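Registering a candlelight vigil in Tosthorpe

Send the notice form to the town events desk at least 7 days before the vigil. Give the route, the start and finish times, and one named contact.

If you expect more than 300 people, attach a stewarding plan. Above 3000, a road closure order is needed as well.

Use candles with drip guards. Keep a clear path for ambulances on the Quezada Street side.

Questions go to Telma Gallardo, extension 1062. Quote the reference printed on your receipt.
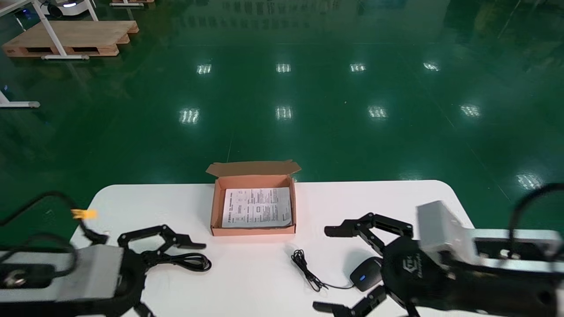
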